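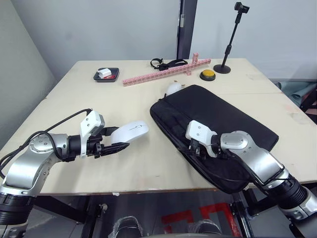 How long should you wait before answering an angry email?
Long enough to eat something and read the message a second time, and overnight if you can get away with it.

I'm going to start with that one, since it's the question I get in the hallway every single time. Good morning, everyone. My name is Tamunoemi Isah, I look after the customer letters team at Trarnetex, and I've been answering other people's complaints for most of my working life. (Pause. Let the latecomers find seats.)

I want to tell you about a letter from February. A woman in Tratmont had ordered a set of curtains for her mother's room, and they came in the wrong length, and then the replacements came in the wrong length too. She wrote us 765 words. I know because I pasted them into a word counter before I read a line, and you can make of that what you like. My first reply was four sentences long, very polite, and it was terrible. I'll read it to you.

(Read the reply. Slowly. Don't do the voice.)

"Thank you for reaching out. We apologize for any inconvenience. Your order has been escalated to the relevant department. Please allow time for processing."

So who is doing anything in that letter? Who is sorry, and for what? She had told me that her mother was moving in with her, and that she wanted the room finished before the move, and I wrote back about a department. She answered in one line: "Did you read it?" I had read it, mostly. But I hadn't shown her that I had, and from where she was sitting those are the same thing.

(Drink some water here. Last time I forgot and croaked through the whole second half.)

Here is what we do now at my desk. Before anybody types a reply, they write down one thing the customer wants and one thing the customer is worried about. They go on a scrap of paper, or on the back of your hand if that's all you've got. In the curtain letter she wanted the right length, of course, and she was worried about the move. The second reply I sent began with the move. It said which day we would cut the new pair, and it gave her my name and my own extension. It was longer than the first one, and I was nervous about that, but she wrote back and asked if we did cushions!

Now, on the subject of length. We went through about 2000 old replies last year, a few of us with a big pot of coffee, and we sorted out the ones that had made the customer write in again. There were 1072 of those. I won't pretend it was science, we argued over plenty of them. But so many had the same trouble: the answer was in there, down in the third paragraph, underneath all the thanking. If the refund is coming, say so in your first line. You can be as kind as you please after that.

(If the projector is behaving, show the Espiritu letter before and after. If it isn't, read only the after.)

A word on "unfortunately." I'm fond of it, I was raised on it, my aunt could open a birthday card with it. But try taking it out and see if the sentence still stands up. "Unfortunately we are unable to accommodate" turns into "We can't change the date," and then you find you've got room to say what you can do.

And please, if you use the templates in Prelora, read them out loud once before you send. There are 16 in the shared folder and I wrote most of them, so I'm allowed to say that a few sound like a parking ticket. Change them. Put your own words in. I won't be hurt, or I will be, a little, and I'll get over it by lunch.

(Exercise: pairs, one handout between two. Give them longer than feels comfortable, and walk around.)

When they come back, ask for a first line from the left side of the room, then the right. Ask the quiet table too. Someone usually says, "But what if we really can't help?" Tell them about the piano stool, if there's time. If there isn't, just say that people will forgive a no a good deal faster when it comes early and has a name signed under it.

Handouts by the door. Spare pens go back in the blue pouch.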